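Lusdale Climate and Landforms Question Set

A set of school geography questions on climate, rivers and landforms, with worked answers. It was put together for classes of 12 to 15 year olds and is stored as plain text, one question per line.

Version 3, updated in October. Maintained by the Coritz study group.

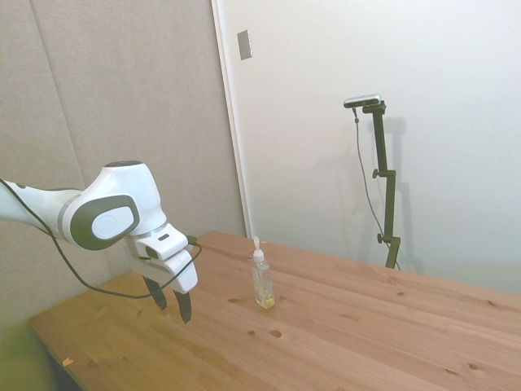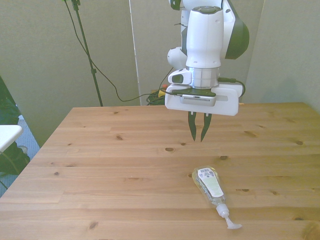
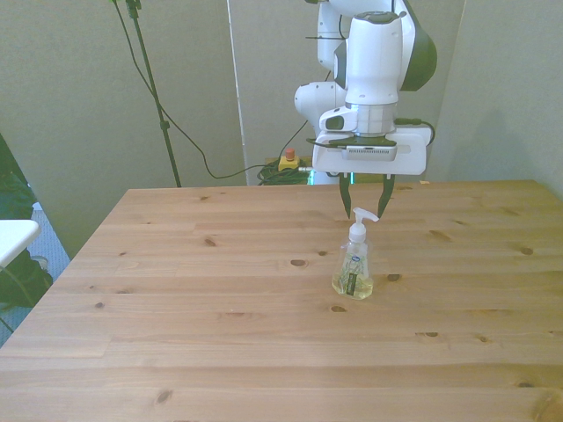
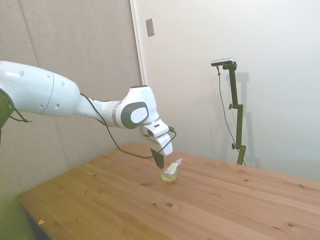
Contents

The set has 1013 questions. Of these, 464 deal with climate and weather, 78 ask the student to read a rainfall or temperature table, and the rest cover rivers, soils and landforms. The table questions are kept in their own file - tables.txt - and aren't repeated elsewhere.

Fields

id - a number that stays the same between versions
topic - climate, river, soil, landform or table
level - 1, 2 or 3, with 3 the hardest
text - the question as the student sees it
answer - a short answer, usually one sentence
note - a comment for the teacher, often blank

Where the questions came from

Most were typed up from the Coughlan worksheets, which were used in class for several years before anyone thought of putting them in a file. The river questions were written new for version 2. Spelling was changed to American throughout, and rainfall is given in inches with millimeters after it.

Known problems

Several level 2 questions on monsoon winds overlap. They have different ids and slightly different wording, so a plain duplicate check will miss them.

The answers on soil types follow an older textbook scheme. If your course uses a newer one, check them before handing anything out.

Place names on the practice maps, such as Keditz, are made up and won't be found in an atlas.

Checking

A second reader went through 50 questions from each level. Wrong answers were fixed in this version and are listed by id in changes.txt. The note field was not checked.

Use

Free for classroom use and for copying. If you change an answer, please give the question a new id.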